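Dorkano Dishwashers: Frequently Asked Questions

Why is my silverware spotty?
Usually hard water. Fill the rinse aid and check the salt setting.

Should forks go handle up or down?
Mix them so they don't nest. Sharp knives go point down.

How often do I clean the filter?
Every 15 loads. 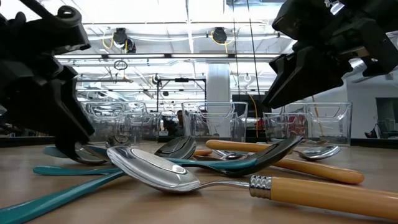 Can I run a half load?
Yes. Press Half before Start. It takes 21 minutes off the normal cycle.

Where do I order a new basket?
From the Clirklow parts desk. Have your model number ready.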